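Atelier textile et petits objets : galerie du plan de travail

Mise à jour du 20 novembre 2020

Cette page regroupe les vues du poste de tri et de pliage de l'atelier Menau. Elle complète la fiche d'aménagement, qui donne le plan général du local et l'implantation des rayonnages. Les articles traités sont de petit format : pochettes et housses en tissu, flacons, accessoires de bureau, téléphones. Les pièces de plus de 600 mm passent sur la grande table de coupe et ne figurent pas dans cette galerie.

Le classement suit la nature des articles. Les textiles viennent en premier, les objets rigides ensuite. Les réglages cités sont ceux de la fiche Costora, révision de novembre.

1. Textiles bordés

Les articles souples à ouverture gansée se contrôlent suspendus, puis posés. La suspension fait apparaître les défauts de biais : vrille, surépaisseur au raccord, piqûre sortie de la ganse. La pose à plat sert à vérifier l'équerrage. Tolérance admise sur la longueur du bord : 10 mm. Au-delà, l'article retourne en couture avec une étiquette de reprise. 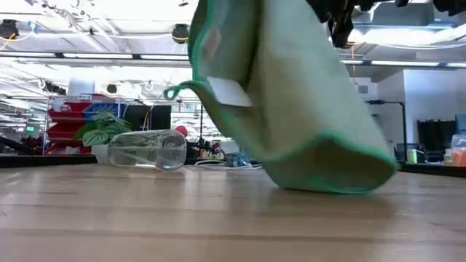 Article en tissu vert clair, ganse bleu-vert, bouclette d'angle à gauche. Étiquette blanche vierge. Flacon transparent à bouchon blanc couché sur la table.

L'étiquette d'origine reste en place pendant tout le contrôle. La référence n'est inscrite qu'après acceptation, au feutre textile, côté intérieur. Les bouclettes d'angle sont testées à la main, sans outil, par une traction dans l'axe de la couture. Une bouclette qui tourne sur elle-même est acceptée si les deux brins restent pris dans la ganse.

Les bacs de stockage se rangent par famille et non par client. Le sens de rangement est constant : ouverture vers l'opérateur, articles pliés en trois, pli fermé en avant. Charge maximale par bac : 30 articles.

2. Surface de la table

Le bois a été retenu pour les postes de contrôle après essai d'un revêtement stratifié fourni par Beltau. Le stratifié renvoyait trop de lumière sous l'éclairage zénithal et les textiles clairs y glissaient. Le plateau est poncé au grain 200, puis huilé en deux passes fines, avec essuyage complet entre les passes. L'huile doit être sèche au toucher avant le retour des tissus : un bord de ganse posé sur une zone grasse est à considérer comme perdu.

Nettoyage courant : chiffon microfibre légèrement humide, dans le sens des lames. Les produits à base d'alcool sont exclus, ils blanchissent la finition au bout de quelques semaines.

3. Objets rigides

Les téléphones et autres appareils à face vitrée se manipulent un par un, plateau débarrassé de tout objet métallique. Prise par les chants ou par une extrémité, jamais à pleine face. Le contrôle porte sur les angles, le pourtour du bloc photo et les orifices. La dépose se fait sur un carré de feutre, écran vers le haut.

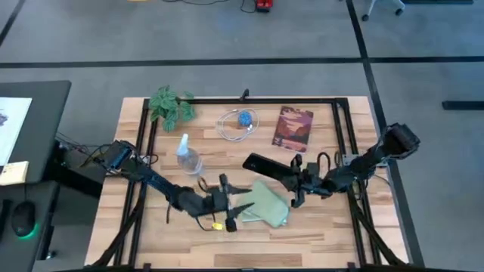
Lwazi Nkosi fait remarquer que le grain 200 laisse encore accrocher les jerseys fins. Sur les tables du site Khattak, il termine par un égrenage très léger entre les deux passes d'huile, et les mailles tirées ont disparu des fiches de reprise. Il conseille aussi de traiter les chants du plateau, que l'on oublie souvent et où les ganses viennent frotter à chaque passage.

L'égrenage sera essayé sur un seul poste lors du prochain entretien. Les valeurs de la fiche Costora restent applicables dans l'intervalle.

Textes et mise en page : Celeste Orellana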